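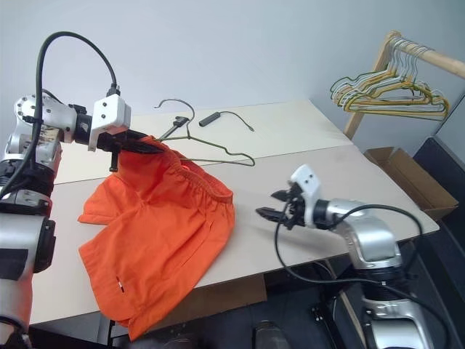
## 4.2 Where the planner hands over

So, hanging shorts. We picked the waistband as the first grasp target, and I still think that was the right call (Brigitta Pichler argued for the leg opening, and we fought over it for most of May). Our planner, Flaltance, treats each arm as its own queue and only locks the two together once a grasp is confirmed. In Fig. 3 the hanger lies flat behind the waistband, so the second arm has to come down close to the cloth without dragging it.
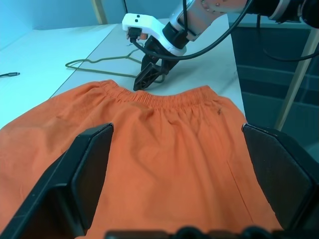

**Figure 3.** Wrist view: open fingers over the shorts, the other arm's fingertips on the tabletop behind the waistband.

We trained the keypoint head on 1,279 wrist images and held back 168 for testing. I love the wrist view for this! The puckers along the elastic give the detector tons of texture, while the flat cloth below gives it far less. The one thing that kept biting us was the handover timeout, which we finally set to 9 seconds in the Lehner config file.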